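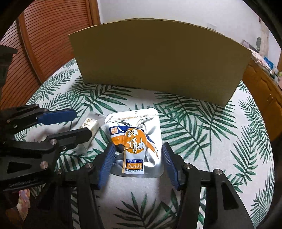

Why do perch stop biting when the water gets cold?

They mostly haven't stopped. They've moved deeper, they're eating less at a time, and your lure is going past them too fast and too high.

Chapter 4: Fishing Still Water in the Cold Months

I learned to fish on Lake Urnow, in a tinny with a leaky bung, and for years I packed my rods away as soon as the frosts came. Everyone I knew did the same. Then one winter I got bored and went out anyway, caught nothing for 2 whole mornings, and on the third I found a pile of redfin sitting on the bottom near the old creek bed. I've been a cold-weather angler ever since (my family has opinions on this).

This chapter is all about lakes and dams. Rivers get their own treatment in Chapter 5, so if you fish the Zurkcombe below the weir you can skim this one and come back later, though I'd still read the part on knots.

Let's begin with what the water is doing. In summer a deep lake sits in layers, with warm water on top and colder water underneath, and a fairly sharp line between them called the thermocline. As the nights cool off, the top layer loses heat and sinks, the wind stirs things up, and at some point the whole lake mixes. We call that the turnover. Fishing can be rotten for a week or so while it's going on — the water goes murky and the fish spread out all over the place. Be patient! Once it settles, the temperature is much the same from top to bottom, and the fish can go as deep as they like without running short of oxygen.

So where do they go? On Urnow I start at the drop-off outside the Cusi boat ramp and work outwards. The bottom falls from 2 metres to a shelf, then slides away into the old creek channel. Baitfish gather along that edge and the redfin sit under them. Your lake will have its own version. Look for the steepest bank you can see and guess that it keeps going under the surface, or borrow a friend's sounder for a morning and draw yourself a rough map in pencil. Mine has 57 marks on it now and a big coffee ring over the northern arm.

Cold fish are slow fish. Their body temperature follows the water, so everything in them runs at a lower speed, digestion included. One decent yabby might keep a redfin going for days. You want a small offering, close to its nose, that stays there long enough for the fish to make up its mind. I drop a soft plastic straight down, let it touch, lift it a hand's width and then leave it alone. Count slowly while you wait. It'll feel far too long.

The bites are soft too, and beginners miss most of them. Sometimes the line just goes heavy, as if you'd picked up a bit of weed. Lift the rod gently when that happens and see what's there.

Before you read on, have a look at the depth map of Lake Rekar on the next page and mark three spots you'd try on a still January morning in the northern hemisphere, or a July one down here. We'll come back to them at the end of section 4.2, once we've talked about wind.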